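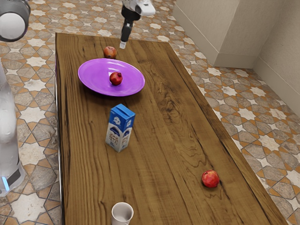
Keeping pomegranates through the winter – cold or cool?

Fruit and Nut Growers' Board > Storage and Kitchen

Ibsa Habte
New member, 2018-04-13

Good evening to all. I have a question on storage. My uncle at Mollel has two old pomegranate trees, and last November he gave me a full crate. I put half of the fruit in the fridge and the other half in the shed, wrapped in newspaper. The fridge ones had a good skin until February. The shed ones became hard like leather, but inside they were sweeter, I think. My wife says there was no difference and I only wanted to be right about the shed.

Which way do you use? And do you leave the crown on, or cut it? I have read both. 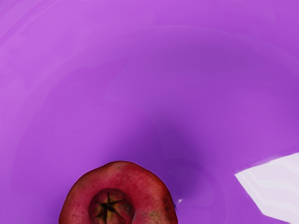

Johanna Egger
Moderator, Storage and Kitchen

Welcome, Ibsa. I would leave the crown on. When you cut it you can easily open the skin, and mould enters from there. For the stem it is different: cut it short, so it does not make holes in the neighbour.

About the fridge I am less sure than I was. I kept 29 fruits last winter in the vegetable drawer and lost 2. That is a good result, but they were all of one sort and picked dry. Brown marks on the skin alone would not worry me. A soft place would.

Cameron W.
Member

Sorry, but I do not agree on the fridge. Pomegranates can suffer from the cold like bananas do, only slower. The skin gets small pits and the white parts inside turn brown. My cellar is cool but never near freezing and I am still eating from it in March. A leather skin is no problem for me, I am not eating the skin.

Corina Moser
Member, Cestbridge

Cameron, for how long were yours in the fridge before the pits came? I ask because my drawer is also cold and I have never seen this. Perhaps it is the variety. Mine is Dantas, which has a thick skin.

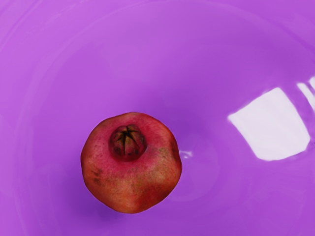
Pomegranate, crown side up

The weight tells me more than the colour. A fruit of 400 grams that has become 70 grams lighter is for the juice, and I do not wait longer with it.

Cameron W.
Member

More than two months, so longer than most people keep them. I admit that. Still, I would say cellar first and fridge only for the last ones.

Ibsa Habte
New member

Thank you, this is very helpful. I did not think of weighing them. In the shed I had also some apples in the same corner, maybe this was a mistake?

Johanna Egger
Moderator, Storage and Kitchen

I would keep them apart, mostly for the smell. And please do not pile them. One layer, with air between, and look at them every week.
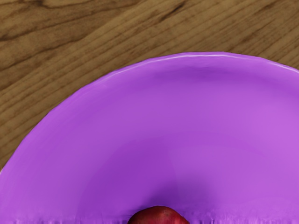
If you find one with a crack, eat it the same day or take out the seeds and freeze them flat on a tray. Later you can put them together in a bag and they stay loose. For drinks and for rice they are fine, for a salad I find them too soft.

Corina Moser
Member, Cestbridge

I put frozen ones in salad all the time :) but take them out just before serving.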